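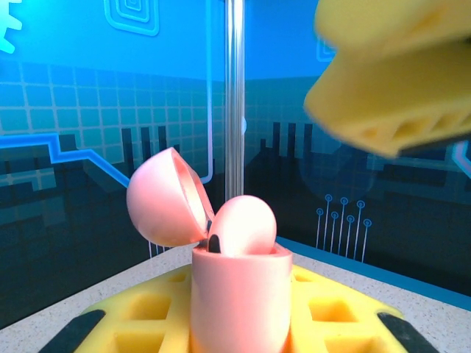

Gunwood Allotment and Garden Society
Minutes of the July meeting, held in the Branela Room at 7.30 pm

Present: Tiziana Caruso (chair), Chiến Đặng (minutes), Concetta Cocco, Pierina Pagano and nine other members.
Apologies: Agata Cocco.

1. Minutes of the last meeting
Agreed, with one correction. Under item 4 the hose for the lower plots was bought by Pierina, not Concetta. Signed by the chair.

2. Matters arising
The lock on the Ruggiero Lane gate has been changed. Members who have not collected a new key should see Pierina. Old keys to be handed back at the same time.
The wasp nest by the compost bays has been dealt with.
No reply yet from the parish about the overhanging sycamore. Chiến to write again.

3. Accounts
Balance at the end of June was £964. Payments since then were £253 for the repair to the water tank and £60 for hire of the room. Plot rents are all in except for two, and both holders have been spoken to. Concetta asked whether the tank repair carried a guarantee. Chiến to check the invoice.

4. Water
Pressure on the top plots is still poor in the evenings. Pierina thought the joint near plot 12 was leaking again, as the path there is soft even in dry weather. It was agreed to dig down and look before paying anyone to come out. Members are asked not to leave hoses running unattended. A proposal to ban sprinklers altogether was discussed at some length and not carried.

5. Waiting list
Plot 7 will come free at the end of the season. Tiziana proposed splitting it into two half plots, as several people on the list have said a full plot is too much for them. Concetta was against, saying half plots had been tried on the Jilavon side and the dividing path was never kept up. Put to the vote and carried. The path will be marked out before either half is let.

6. Produce show
To be held in the hall as last year. Classes stay the same, with the addition of one for chillies. Onions are to be shown with tops tied. Agata had sent a note offering to run the teas again, accepted with thanks. Trestle tables to be borrowed from the school. Entry forms will be in the shed from next week and must be back by noon on the day before the show.

7. Any other business
Bonfires: a neighbour has complained about smoke in the afternoon. Members are reminded that fires are only allowed after 6 pm and never with plastic or treated timber.
Manure: the next load will be tipped by the top gate. Please take only what you have paid for.
The strimmer is out of use until a new head arrives.

The meeting closed at 8.50 pm.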